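黑色桌面到底能不能买？纠结了一个夏天，进来吵

家居闲聊区 › 桌椅柜

楼主 半碗凉粉

八月搬的家，搬完到现在餐桌还没定下来，一家人在折叠桌上吃饭，我妈每次视频都要念叨我一遍。

情况是这样的，客厅不大，餐桌要兼工作桌，孩子写作业也在上面，周末我还要在上面揉面。预算2000以内，不含椅子。看来看去剩两张，一张是Nonico的黑色桌面，807，一张是Stimex的浅木色，870。尺寸差不多，腿也都是金属的，价钱差那么一点点可以忽略。

我自己一眼就爱上黑的了！店里灯光一打，摆个白盘子上去，随便什么菜都像馆子里端出来的。但是我老公坚决反对，他说黑色桌面就是个灰尘展览馆，买回来我会天天拿着抹布骂人。他这个人平时买什么都说随便，就这件事突然很有主见，气死我了。

所以来问问用过黑桌子的各位，到底有多难伺候？是那种忍一忍就过去了的，还是会后悔的？浅色的有没有我没想到的毛病？酱油啊彩笔啊什么的。

先谢谢大家，我晚上哄完娃回来一条条看。

1楼 芦苇荡里的鸭

别买。完。

好吧展开说两句。我家黑桌子用了三年，灰还是小事，最烦的是手印。尤其夏天，胳膊往上一搁，起来就是一个完整的小臂印子，侧着光看特别清楚。你擦吧，擦完干了又是一道一道的水痕，得拿干布再来一遍。等于每次吃完饭擦两遍桌子，一遍湿的一遍干的。

你还有孩子，我真的劝你听你老公的。

2楼 老孙不爱喝汤

楼上那个应该是亮面的吧？亮面和哑光完全是两回事，不能混在一起骂。我家哑光黑，手印有，但是没到能看出小臂形状的程度，哈哈哈。

不过哑光有哑光的问题，指甲、钥匙划过去会留一道发白的印子，有的能搓掉，有的搓不掉。我家桌子靠门那一角全是这种白印，都是回家顺手扔钥匙扔出来的，后来在门口钉了个挂钩才好。

楼主先搞清楚你看中的那张是什么面。

3楼 半碗凉粉（楼主）

哑光的！我特意摸过，有点磨砂那种手感。店员还拿指甲给我划了一下说你看没事，我当时觉得很有说服力，现在看二楼说的我又慌了，她划得好像挺轻的……

4楼 阿蛮在北坡

我来给黑桌子说句好话，不然这楼要一边倒了。

我做饭爱折腾，桌上常年是面粉、酱油、咖喱。之前那张浅色木桌，咖喱滴上去没及时擦，一块黄的，永久居民。后来拿小苏打糊、拿柠檬搓、拿太阳晒，全试过，颜色浅了一点，但那一块的木纹也给我搓毛了，摸着跟别处不一样，等于从一个毛病换成两个毛病。搬家的时候我直接把那张送人了，换了黑的。
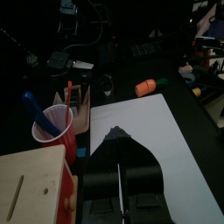
换了以后最大的感受就是心里松快。红油滴了就滴了，吃完一起擦，吃饭中间再也不用跳起来找纸巾。面粉是会很显眼，可是面粉本来就要擦呀，显眼反而擦得干净，以前浅色桌子上我老有擦漏的，第二天胳膊一放才发现一层粉。

所以我觉得看你家脏的是什么。灰多，选浅的；汤汤水水多，选黑的。楼主说周末揉面，那揉面的时候垫个板子，底下什么颜色都无所谓了。

5楼 芦苇荡里的鸭

回4楼：你说的浅色桌子染色，那是没上好漆的实木吧？现在随便一张贴面的浅色桌子咖喱都染不进去的。拿一张没封好的木头跟黑贴面比，不公平。

6楼 阿蛮在北坡

回5楼：我那张卖家说是上过漆的啊，至于上没上好我哪知道，我又不能拿放大镜看。普通人买桌子不就是卖家怎么说怎么信吗。

再说我也没说浅色都会染，我说的是我家那张染了，我现在看见浅色桌子就心里发毛，这个是个人阴影，行不行。

7楼 南瓜灯罩

笑死，你们两个好好说话。

我提供一个冷门角度：猫。家里有白猫的千万别买黑桌子，有黑猫的千万别买白桌子。我家一黑一白两只，所以我买了灰的，两种毛都看得见。

8楼 老孙不爱喝汤

灰的两种毛都看得见，那你图什么？

9楼 南瓜灯罩

图它打折。

10楼 小满过后

我是租房的，说说我在Grirkside那边租房时候的经历吧。房东叫Pramila Pal，屋里留了一张很大的黑桌子，合同上专门写了一行：桌面有划痕从押金里扣。我那一年吃饭都垫着东西，电脑底下垫，杯子底下垫，连写字都在本子底下再加一层纸，过得跟拆弹一样。

退租那天她来看房，我紧张得手心冒汗，把台灯也关了，生怕灯一照显出什么来。她进门看了一眼桌子，说这张桌子还在啊，我以为你早扔了，太丑了。

我当时真的，一年啊！

后来押金一分没扣，桌子她叫人拖走了。从此我对桌面这个事情就彻底想开了，现在家里那张是什么颜色我都要想一下。

11楼 半碗凉粉（楼主）

哈哈哈哈10楼我念给我老公听，他笑得水都喷出来了，喷在折叠桌上，浅色的，看不出来（他让我一定要写上这句）。

刚把娃哄睡，统一回复一下。

家里没有猫。窗户朝街，灰是真的大，早上擦完柜子晚上就能写字。汤汤水水也多，我们家离了辣椒油不能活。所以按4楼的分法我两边都占，等于没分……

再问一个问题，有人用黑桌子办公吗？我一天要对着它坐很久，会不会觉得压抑？

12楼 夜班司机老蔡

办公我有发言权。我用黑桌面用了7年，换过两张，都是黑的。

压抑不压抑看你墙。我第一间屋墙也是深的，窗帘也是深的，一张黑桌子往里一放，下午三点就跟半夜一样，东西掉桌上都得摸。耳机是黑的，鼠标是黑的，充电线是黑的，每天花在找东西上的工夫比干活都多。后来搬到白墙的屋子，同样一张桌子，精神得很，我老婆还夸我终于有品位了。

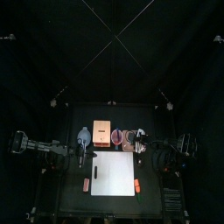 还有就是灯。黑桌子吃光，这一点卖家不会跟你讲。同样一盏台灯，放浅色桌子上整片都亮，放黑桌子上就觉得灯坏了。我是又添了一盏才舒服。孩子写作业的话这一条你要当回事，作业本白、桌子黑，反差大，我家小子说看久了眼睛花，后来给他铺了块浅灰的垫子，就不叫唤了。当然他也可能单纯不想写作业。

13楼 芦苇荡里的鸭

看吧，垫子。买黑桌子的人最后都要铺垫子，铺完垫子就看不见黑桌子了，那你买它干嘛呢？

14楼 夜班司机老蔡

孩子那一块铺了，我这一块没铺啊。再说浅色桌子就不铺垫子了？我妈家的浅色桌子，桌布上面一层透明软玻璃，软玻璃上面再一层报纸，考古都要挖半天。

15楼 阿蛮在北坡

14楼你妈和我妈认识吧。

16楼 量尺成精

做过几年家具售后，来晚了，看你们吵得挺热闹，我按自己的经验列几条，楼主自己对着看。先声明楼主说的那两家我都没经手过，不评价牌子。

一、先问能不能拿小样

很多店有小样，巴掌大一块，客气点要一般都给。拿回家往上倒酱油、倒辣椒油、放一晚上，第二天擦。再拿你家的钥匙划，用平时那个劲儿，别学店员。这一步做完，三楼担心的那个问题就有答案了。小样不给的店，你就问有没有换下来的旧展品可以看，展品被成千上万的人摸过，比什么广告都老实。

二、看边，少看面

大家挑桌子都盯着面看，报修的时候十个有八个是边。封边翘起来，水渗进去，板子就鼓。黑面最怕的是边上磕掉一块露出里头的颜色，如果里头是浅黄的芯，那一小块比灰尘扎眼多了，坐在沙发上都能看见。浅色桌子磕掉一块，你不凑近都找不着。所以选黑的，要问芯是什么颜色，也要看四个角是直的还是带一点圆的，直角特别爱磕，家里有孩子的也爱磕孩子。

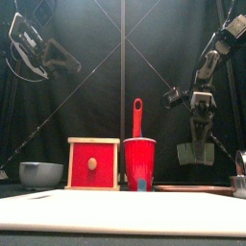 三、看你一天里什么时候用得最多

晚上用得多，黑的显不出什么灰，顶灯打下来看着都差不多。早上用得多，又正好有斜着进来的太阳，那什么都逃不掉，每一粒都给你照得清清楚楚。把折叠桌挪到将来放餐桌的位置，早中晚各坐一会儿，看光从哪边来。这个办法很笨，但是我见过太多人桌子送到家才发现窗户在背后。

四、抹布

用超细纤维的，拧到不滴水，顺着一个方向擦。画圈擦的，黑面上全是圈。别用油性的家具蜡，哑光面一上蜡就一块亮一块暗，这个我接过的投诉够写一本书了，救不回来。

五、退换

大件退货谁出运费，问清楚，写下来。

17楼 老孙不爱喝汤

第四条我中枪，我就是画圈擦的。刚才跑去侧着看了一眼，真的全是圈。

18楼 小满过后

量尺成精能不能另开一帖讲椅子啊，我家椅子吱吱响。

19楼 量尺成精

椅子吱吱响先把底下螺丝全拧松，坐上去，再让别人帮你拧紧。八成就不响了。还响再来找我。

20楼 芦苇荡里的鸭

16楼说得挺公道，我补一句：第三条那个太阳，我家就是早上斜着进来的，所以我骂得比较狠，可能跟我家朝向有关。但我还是投浅色一票，不改。

21楼 甜水井

没人提尺寸吗？楼主要吃饭办公写作业揉面都在一张上，颜色我觉得排第四第五去了。我家当年为了颜色吵了半个月，买回来发现椅子拉开以后后面过不了人，每次去阳台都得说借过借过，吸着肚子走。

还有腿的位置。有的桌子腿往里收，坐在头上那个人膝盖老撞。你们去店里记得坐下来，别光站着看，两口子面对面坐，再两个人同一边坐，多待一会儿，店员不会赶你的。

22楼 阿蛮在北坡

同意21楼，坐下来这个太重要了。我当时在Sisodia看中一张，站着看美得不行，一坐下去下面有根横梁，正好卡大腿，我腿又不算粗！气得我当场就走了，连隔壁的柜子都没看。

23楼 半碗凉粉（楼主）

回来交作业！

尺寸量过了，拉开椅子能走人，我瘦的时候能走，过年以后不一定。

今天又去了一趟店里，按16楼说的要小样，Nonico那边给了，黑的，一小块，店员还挺高兴，说头一回有人要。Stimex那边说没有，但是让我看了一张放了挺久的展品，边上有一处翘了，店员用手按下去又弹起来，她自己都不好意思了。这个我给Stimex记一笔。

小样现在躺在厨房，左半边辣椒油，右半边酱油，中间我老公偷偷滴了一滴他的咖啡，他说要参与。明天早上看结果。

早上的光我也试了，餐桌那个位置太阳照不到，要到傍晚才有一点点，还被冰箱挡掉一半。所以20楼的惨剧应该轮不到我。

24楼 夜班司机老蔡

那就黑的呗，还等什么。记得多买一盏灯。

25楼 芦苇荡里的鸭

等她的辣椒油啊。

26楼 南瓜灯罩

我赌酱油那边会留印子，哑光面最怕酱油干了那一圈边。

27楼 半碗凉粉（楼主）

早上起来看了。辣椒油一擦就没，咖啡也没事。酱油留了一圈浅浅的白印，26楼你是不是来过我家厨房？湿布焐了一会儿再擦，没了，侧着看也没有。钥匙我也划了，用了平时那个劲儿，有一道，手指沾水搓了几下淡下去了，对着窗找还能找到一点点。

我老公拿着那块小样翻来覆去看了半天，说那就买吧，但是以后桌子归我擦。我说行，那地归你拖，他想了想又说要不桌子一人一天。现在卡在这里。

28楼 小满过后

合同上要写清楚，划痕从谁押金里扣。

29楼 甜水井

椅子打算配什么颜色的？

30楼 半碗凉粉（楼主）

椅子我想要红的，他想要黑的，我明天另开一帖，你们都来。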